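The sales manager at Tosberg's dealership outside Gristton wants to talk about monthly payments. I asked about the price of the car, a used compact hatchback with a sign in its window, and got a payment back.

"Most people shop by the month," he said. "They know what they can carry."

The sign says $287 a month. It also says, in much smaller type, $1,749 due at signing. I asked what that covers.

"First payment, registration, the documentation fee, and the rest is down payment," he said. And how much is the documentation fee? He looked it up, then told me it depended on the deal. I asked what it would be on this deal, and he said we'd have to write it up first.

He has sold cars for a long time and he is good company. He is also a man who answers the question next door to the one you asked. When I brought up the 90-day warranty, he told me how rarely customers use it.

"We put our name on every car," he said. "If something's wrong, you come back and we take care of you."

The paper version covers the engine and transmission. It does not mention the air conditioning, the screen or the power windows, and those were what I had asked about.

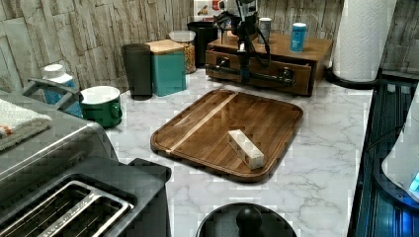 Inspections were next on my list. Tosberg advertises a long checklist on every used car, done in its own shop, and I wanted to know who decides that a worn part is good enough. "The technician," he said. "He has his standards and the state has its standards." I said a checkmark tells me very little. A small block of wood with a few dark marks along one side could pass or fail any inspection you like, depending on what the form asks, and brake pads are no different. He laughed at that, and agreed to send me a blank form. It hasn't come yet.

He was more direct about the competition. Uscombe, across the highway, gives you 30 days to exchange a car. Tosberg doesn't.

"Read their mileage limit," he said. "Then tell me it's a better deal."

I did read it, and he has a point - the limit is low enough that a long commute would use it up. A buyer at Uscombe still gets more time to change her mind than a buyer at Tosberg, who gets none. When I put it to him that way, he went back to the payment.

"You'd be comfortable at two eighty-seven," he said.

I asked him again for the full price, in writing, with the fees. He said he could have it ready by four o'clock if I left a phone number.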